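Unit 6: Collision checking and the planning scene

Notes by Nevzat Akyol. Corrections go to Yupin Luangrath, who runs the lab section.

What you need before lab

Have the Alholm simulator installed and the kitchen-table world loading without errors. If the loader stops at a missing mesh, pull the asset folder again. Read the Unit 5 notes on joint space first. We will use the same arm model and the same joint names.

What the planner knows

A motion planner does not look at the rendered view. It works from a list of collision shapes, each with a pose and a size. Anything missing from that list does not exist for the planner, and the arm will pass straight through it. Anything padded too much takes up space the arm could have used. Most failed runs in this unit come from one of those two mistakes.

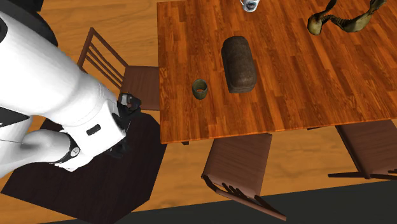 A collision shape is a simple stand-in for a detailed mesh. The simulator draws the full mesh, but checking thousands of poses against every triangle is slow, so we replace each object with a box, a cylinder or a convex hull. The loaf of bread is easy: one box, a little longer than it is wide. The green cup takes a cylinder. The chairs need more thought. A single box around a chair fills in the open space above the seat, and with the left chair that close to the gripper, the planner may report that the start state is already in collision. Use one box for the seat and a thin one for the backrest. The long twisted object at the far side of the table is the worst case, as its convex hull covers a good deal of bare tabletop. Split it into short pieces along its length.

Padding

Padding grows every shape outward by a fixed distance. The world file sets it to 23 mm. Leave it there for part A. In part B you will lower it and record when the path starts to change.

Reading the log

Each planning request writes one line: request number, start state valid or not, number of states checked, time in milliseconds. A sample line:

req 34 start=valid checked=1416 time=82

If start=invalid, the planner has not searched at all. Print the contact pairs and fix the shapes before you touch the time limit.

To hand in

Your edited shape file, the log from part A, and a short paragraph on which object you split and where. Part B is due with Unit 7.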